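Buying a two-arm folding station: frequently asked questions

Page last revised January 2024

These are the questions we get most often from laundries, linen hire firms, charity shops and colleges that are working out what a two-arm garment station would cost them and what they need to have ready before it arrives. The answers apply to the Pudon station in its standard form. If your question isn't answered, write to Pirjo Hakala at the Pellthorpe office.

What do I get for the basic price?

Two arms, one gripper for each arm, the head camera, the controller, the cables and the first year of software. The basic price does not include tables, a computer for the operator, delivery outside the mainland, or training for more than two people. Those are listed separately on the quotation so that you can strike out what you already have.

Do both arms have to carry the same hand?

No. The wrist plate is the same on both sides, so you can order a pair of plain grippers, or a gripper on one arm and a fingered hand on the other. Most buyers start with a pair of grippers. The fingered hand costs more, needs its own spares and takes longer to set up. We would only put it in a first order if you have a person on site who wants to do development work with it.

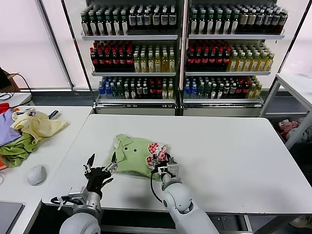
Mixed set-up: black fingered hand on the left arm, gripper on the right, with a green shirt on the table.

Can I change my mind about the hands later?

Yes. A hand can be added or swapped at any time. Budget for the hand itself plus half a day of an engineer's time. If you think a swap is likely within the first year, say so when you order and we will supply the longer cable set from the start. Replacing the cables afterwards is the part that costs money.

Do I have to buy your table?

No. Any firm, flat, level table will do if it does not rock when you lean on it. A light plain surface is best, as the camera finds the edge of a garment more easily against it. Avoid patterned tops and anything with a high shine. Rounded corners and a rounded front edge are worth having where sleeves and hems hang over.

Allow for a second table at the side to hold the garments waiting to be done. People leave this off the plan more than any other item, then find they are working out of a basket on the floor. It can be cheaper than the main table and need not match it exactly in height.

How much space does it need?

The floor plan we send with every quotation shows the arms at full reach and the clear strip to be kept around them. Measure from the wall to the nearest thing that cannot be moved, and include door swings. Keep a walkway behind the operator. Shelving or cabinets beyond the table are fine if they stand outside the reach line and you can still open them safely with the station stopped.

What about power and network?

One ordinary 13 amp socket for the station and another for the operator's computer. Please don't run either from an extension reel. A wired network point is needed for updates, though the station will work without a connection from day to day.

Does lighting matter?

It does, but you should not need to buy any. Normal room lighting is enough. Direct sun across the table is the usual trouble, so put blinds in the budget if the window faces south. Diffuse daylight from the side gives us no difficulty.

Which garments should we plan for first?

Pick one type and stay with it until you are happy. T-shirts and plain tops in a medium weight are the best place to start. Shirts with collars and buttons take more work. Very thin, slippery or heavily padded items should be left out of the first year's figures altogether.

Sort out a practice set before delivery and keep it apart from customers' goods. Use different colours and sizes, and don't iron them. The station has to cope with clothes as they come, so a practice set of crisp new shirts will give you a false idea of the pace.

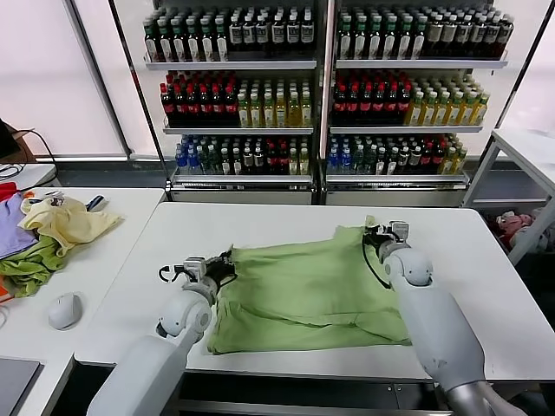 Pace is the figure that most often goes wrong in a business case. A station of this kind is slower than a trained person, and in the first months it will be a good deal slower. Ask for a timed trial on your own garments before you put a number in a spreadsheet. We charge £94 per hour for trials at Pellthorpe and take that off the invoice if you go on to order.

How long does delivery take?

The normal lead time is 69 days from a signed order. Orders with a fingered hand take longer, and we will give you a date in writing. We close for two weeks in August and those days are not counted.

What does it cost to run?

The service plan is £1,350 a year for each station. It covers one visit, software updates and telephone help. It does not cover gripper pads, which wear and should be treated as a consumable. Electricity is a small part of the total and most buyers do not give it a line of its own.

Staff time is a large part. In the first year you should plan for a named person to spend part of each working day with the station, and for a second person who can cover holidays.

Should we buy, lease or hire?

We sell outright and hire. Leasing is arranged through Hurkover, who set their own terms and will ask for their own credit check. Hire is for a minimum of 4 months and suits colleges and anyone who wants to test the idea before asking for capital money. Hire charges are not taken off a later purchase — please read that part of the agreement before signing.

Can we buy second-hand?

Sometimes. Stations that come back from hire are checked and sold through Lappalainen, with a shorter warranty. Ask for the service record and the running hours of each arm separately, as one side often does more work than the other. Check too that the controller is recent enough to take current software.

What do buyers forget to budget for?

Apart from the side table, the items that come up most are:

Spare gripper pads
A second set of cables
A risk assessment, if you pay an outside firm for it
Floor marking
Moving the station, if you are due to change premises
Cover for the operator during training

Cables deserve a word. They hang in a loop beside each arm so that the wrist can turn freely, and they must not be taped down tight or tucked under the table edge. A snagged cable is the most common reason for a call-out in the first few weeks, and damage of this kind is not covered by the warranty.

Do you take old equipment in part exchange?

Only our own, and only if the arms are complete. We do not take tables.

What should I send you to get a quotation?

A rough floor plan with measurements, a few photographs of the room, a list of the garments you want to start with and how many shifts you run. Say whether you want one type of hand or two. Tell us as well if the room is upstairs and whether there is a lift, as the controller is heavy and we price the delivery accordingly. Quotations are free and the price is held until the expiry date printed on the first page.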